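Turora and Grudier announce second limited watch, this time with a board game theme

Watch brand Turora has confirmed that it is working with tabletop game publisher Grudier on a limited edition based on the strategy game Zetevden. The announcement came in a short post on the brand's website, along with a teaser showing part of a dial and a stamped case back.

The watch will be sold in February in a single run of 3,218 pieces, each individually numbered. Turora said there will be no second run once those are gone.

Zetevden players will recognize most of the design. The dial is printed with the hexagon map from the game's original box, and the 12 hour markers are replaced with the crests of the 12 playable houses. The seconds hand carries a small tower at its tip, modeled on the piece used to mark a captured city. The case back shows the title in the same lettering used on the rulebook cover.

The watch itself is based on Turora's existing mid-size field model. It keeps that model's resin case, mineral glass and quartz movement, and the company lists no changes to water resistance or battery life. Buyers will get two straps in the box, one in dark green and one in sand. 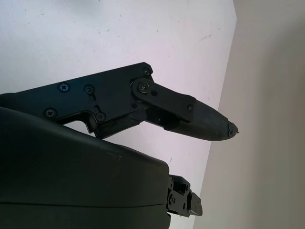 Price and where to buy

The watch will cost $217, which is $30 more than the standard field model. Preorders open at 10 a.m. Eastern on the Turora website, on a date the company says it will share by email with registered customers first. Orders are limited to one watch per household.

A small part of the run will be held back for stores. Turora named four shops that will carry it, all of them existing dealers, and said each will decide on its own whether to sell by drawing or on a first-come basis. The Grudier online store will not stock the watch by itself but will offer it in a bundle with the current edition of the game. The bundle price has not been given.

Packaging and extras

Each watch ships in a box shaped like a Zetevden map tile. Inside is a printed card that can be used in the game as an extra event, and Grudier said the card is legal in casual play but not in ranked tournaments. The artwork on the card and the box was done by the Ong studio, which also drew the game's last two expansions.

The companies first worked together on a watch for Grudier's racing game, which sold out within a day and drew complaints from buyers whose orders were canceled after payment. Turora said it has since changed its checkout so that stock is reserved when a watch is added to the cart, with some 12 minutes allowed to complete payment.

International orders will be accepted, with shipping charges and taxes added at checkout. Turora has not said whether the straps will be sold separately.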